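Carry Belts Under Load

A holster is only as steady as the belt under it. Erick Ondieki, who cuts leather for Mastenard, tests each new strap by hanging a weight from the loop for 88 hours and measuring the sag at the edge. Single-layer straps tend to roll outward at the clip. Two layers with a stiff core stay flat.
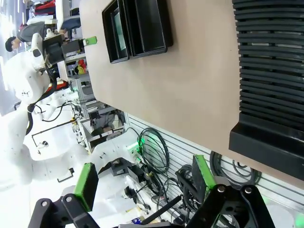 How much stretch is too much?
Ondieki rejects any strap that sags more than 7 millimeters.

Buckle choice matters less than hole spacing. Mwende Rotich of Arnis moved to closer holes in July, after range customers complained that the holster shifted when they sat down. Her belts now carry 11 holes. Stitching runs the full length on both edges, and the thread is waxed before sewing.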